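Wrist view looks right, but my gripper keeps closing a hair to one side. Home arm build, simulator first

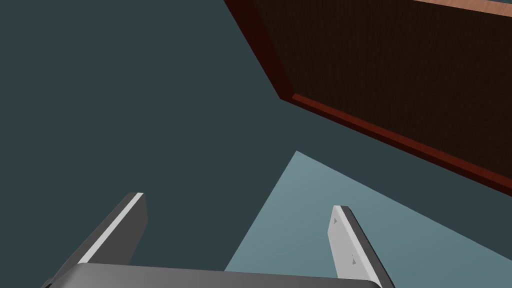
Drusberg Shared Workshop — Robot Arm Group

Posted by Juniper Dvorak

Hi all! I'm building a small arm on the bench at home, and since November I've been running everything in simulation before I let the motors do it for real. I finally got the wrist camera view working and I'm so happy with it. Two fingers, wide open, the pale blue patch right out in front of them and the big dark wood piece with the reddish border farther back on the right. It took me 23 tries to get the camera to sit behind the palm and look forward and down the way I wanted!

Now for the trouble. When I send the close command, the fingers meet a little to the right of where the grasp point is supposed to be. It's the same amount every time, 2 mm, whatever height the arm is at and whichever way the wrist is turned. If I put a small block at the grasp point, the left finger reaches it first and shoves it over before the right one gets there.

What I've tried so far: slowing the close way down, raising the friction on the pads, making the block heavier (that just made the left finger stall, which was kind of funny to watch). I also swapped the block for a cylinder. Same shove.

The finger shapes are my own, drawn from scratch, and the motion side is Levonent with the stock settings. The log from my last run is 3,780 lines and I've read more of it than I'd like to admit. No errors in there. Is this a model problem or a control problem? I'd love to sort it out before I print the real fingers.

Ashton McAlister

Love seeing this, and a steady offset is the nice kind of bug to have. If it were control you'd expect it to change with speed or load, and you've already slowed it down with no difference. I'd bet on the model.

Check these in order:

Open the gripper file and look at the origin of each finger joint. They should be the same distance from the center line of the palm, one plus and one minus. When I mirrored my left finger to make the right one, the shape flipped but the origin stayed where it had been in the drawing, so one pad sat farther out than the other. From the wrist camera it looked fine. You really can't judge this by eye from there, because a camera that's a touch off center makes one finger look fatter than the other anyway.

Then turn on the collision shapes and look at those instead of the pretty ones. Mine had a collision box left over from an older, thicker finger.

Last, see where your grasp point is defined. If it hangs off one of the fingers and not off the palm, it moves when that finger moves. Put it on the palm and leave it there.

Quick test: close on nothing, read both joint positions, and write them down. If the two numbers match but the pads meet off center, it's the origins. If they don't match, one finger isn't following the other and you can go look at the coupling.

And please post again when you print them — I want to see the real ones!

Baptiste

had something like this on mine, ended up just adding the offset to the target and moving on. worked ok for picking up corks. it did come out wrong once I turned the wrist over though, so maybe do the other thing first

also check your units, I had one part in inches

Juniper Dvorak

It was the origin! Ashton, same mistake as yours, I mirrored the finger and never touched the joint. The close-on-nothing test gave me matching numbers, so I went straight to the file and there it was. Fixed it, ran 36 closes on the block, and it stays put now. The collision boxes were fine, but my grasp point was hanging off the left finger too, so I moved that to the palm while I was in there.

Baptiste, no inches, but I did go and look, thank you!

Printing the fingers tonight in the Grusico filament if the spool holds out.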